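1/ Notes on the Girton visitor guide, for anyone who uses the printed copy or the text version. The July edition is out and several entries have changed. I compiled the listings with Iulian Coman, so corrections can come to either of us.

2/ Scope first. The guide covers places to stay, ski areas, museums and trailheads within the Girton district. It doesn't cover Plukus, which has its own tourist office and its own list. We still get mail about the Plukus ferry. We don't have the timetable.

3/ Format of an entry: name, type, nearest settlement, season, access. In the old edition the settlement was the postal address. It is now the place where you leave the main road. For most entries these are the same. For Ullunine they are not, and people were driving to the wrong side of the ridge.

4/ Ullunine: ski area, reached from the south road. The north road is closed to cars from first snow until the plow crew reopens it, and navigation apps still route over it. The entry now says "south road only, winter" in the access field.

5/ Vertical drop figures. Ullunine used to be listed with the height of the ridge, which isn't lift-served. The new number is top station to base station. It's smaller. We had complaints about that before it was even printed.

6/ Lappalainen is two entries now. Lappalainen Lodge is the hotel. Lappalainen Museum is the farm museum across the river. They share a name and nothing else: separate owners, separate phone numbers, separate parking. The lodge can't sell you museum tickets.

7/ The lodge has 66 rooms. The previous edition had a higher number that included the cabins, which were sold and are now private. If an older booking site offers you a "Lappalainen cabin," call the lodge and check before paying.

8/ Museum hours: open daily in summer, Sunday only for the rest of the year. Last entry is one hour before closing. The weaving barn keeps shorter hours than the main house and has its own line in the entry.

9/ Trailheads. Each one now has a parking capacity. Small lots were the biggest single source of letters last year. The lot at the Girton gorge holds 5 cars. It has always held 5 cars. Use the shuttle from the station.

10/ Distances are in miles, one way, measured on the ground with a wheel. Zamfira Marinescu walked all the marked routes in the district for this edition. Where her figure disagreed with the trail sign, we printed hers and told the parks office.

11/ Two signs on the gorge route are still wrong. Both give the round trip without saying so.
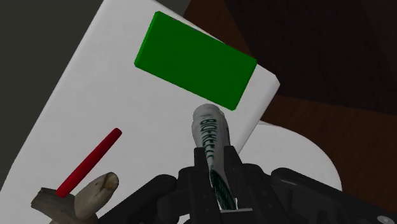
12/ Season codes. W is winter only, S is summer only, Y is year-round. A lowercase y means the site is open all year but unstaffed for part of it, so no toilets, no water, no desk. A few readers took the lowercase for a typo. It's in the key on the inside cover.

13/ Elevations are rounded to the nearest 10 feet. Anything more exact would be false precision given the base maps we had.

14/ Removed: the toboggan run (closed), the Girton wax shop (moved to Plukus), and the second entry for the station cafe, which was in twice under different spellings.

15/ Print run was 800. Nearly 200 are left, at the station desk and the library. The text version has the same entries in the same order, without the fold-out map.

16/ Corrections: send the entry name, the field, and what it should say. A photo of the sign or the posted hours helps a lot. "The Ullunine one is wrong" doesn't give us much to look up.

17/ Next update is the winter access sheet, one page, south road and shuttle times only. It goes up at the station when the shuttle operator confirms the stops.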